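Moltton Hall Kitchen and Meals Project
Progress report to the Tindall Fund
20 Jun 2025

Grant period to date

The grant has been used for two things, as agreed: refitting the kitchen at Moltton Hall and running the weekly lunch for older residents of Rulham and the farms north of it. The refit is finished apart from the items listed under Outstanding. Lunches moved back to the hall in the spring after a winter in the school dining room.

Meals

We served 526 lunches in the period, against a target of 500 in the application. Numbers were low in the first month while people got used to the new time. Home delivery was not in the original plan, but we added it for people who could no longer manage the hall steps. Carol Greenwood runs the delivery list and has asked for a second insulated carrier.

Food costs went over budget, mostly on meat and eggs. We moved to two meatless menus a month and that has held the line. The price to guests has not changed.

Building work

The old cabinets came out first and the wiring behind them had to be replaced, which added $2000 to the electrical work. Neville Holroyd agreed this with your office before the work went ahead. Skustora supplied the shelving and the new refrigerator.

The walls behind the counters are now finished in blue tile with white grout, and a pale gray strip runs along the join with the countertop. 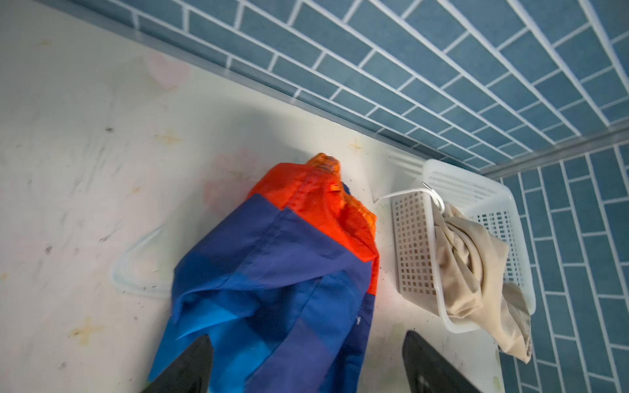 The county inspection was passed with one note, on the labeling of the dry store, and that has been dealt with.

Outstanding

The extractor hood is working but noisy, and the installer is due back to look at it. The back door closer still needs replacing (quote received, $200). We are holding $100 for signs.

We would like to carry the unspent training money over to August, when the next food safety course is held. Please let Neville know if this needs a separate form.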